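How to Fold Hand Towels So They Fit a Small Wire Rack

Posted March 30, 2019

A wire rack on a counter or table takes up little room, but it only holds towels well if they are all folded to the same size. The method below makes a flat square and works on any hand towel with a bit of nap to it.

Start with a clean, fully dry towel. Lay it on a smooth, hard surface and pull the corners out until the edges are straight. Smooth it from the center toward the sides with your palm.

Bring one short end over to meet the other. Line up the corners first, then the edge between them. Turn the towel and fold again the other way until it is close to square. Long towels, such as the Ovik, need one extra fold. Press down on the thick corner, where the layers like to spread.
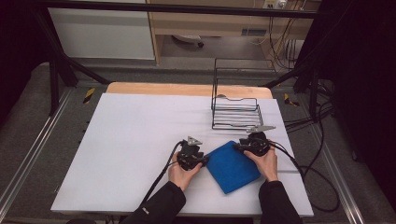 A blue towel folded into a rough square, with the wire rack close by.

Turn the towel so the folded edge faces you. Slide one hand underneath, keep the other on top, and move it to the rack in one piece. Set it down with the folded edge to the front. You can then pull one towel out without opening the rest.

Stack no more than 5 towels. Thick ones like the Leckie may need a shorter stack. If the pile leans, take it down and turn every second towel around.

Refold any towel that has come loose before putting it back.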